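We finally painted the back room! I've been whining about that beige since we moved to Purkmont, and last week I lost patience and bought the dark gray I'd been staring at for 4 months (it's called Rutherford, if anybody's shopping). Two coats, one ruined pair of jeans, and my shoulders are still mad at me.

I was nervous about going that dark in a small room, I'll admit. My sister-in-law said cave. But all the white stuff looks so crisp against it now – the trim, the shelf, even the plain old post I'd stopped noticing.

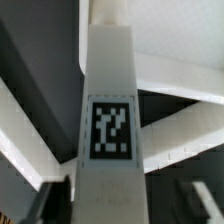 White post, black and white tag, gray wall. I'm in love with this combo.

The color is completely flat, no shine at all, and it changes on me through the day. Mornings it's soft, and by suppertime it's nearly charcoal. I used an Eteo roller for the big parts and a cheap little brush for the edges, and I'd do it the same way again, except I'd tape the baseboards first. Ask me how I know.

Next up is the rug question. I've got 83 of them saved on my phone and I like maybe two. The hallway has to wait until June, and no, I haven't picked a color for that yet!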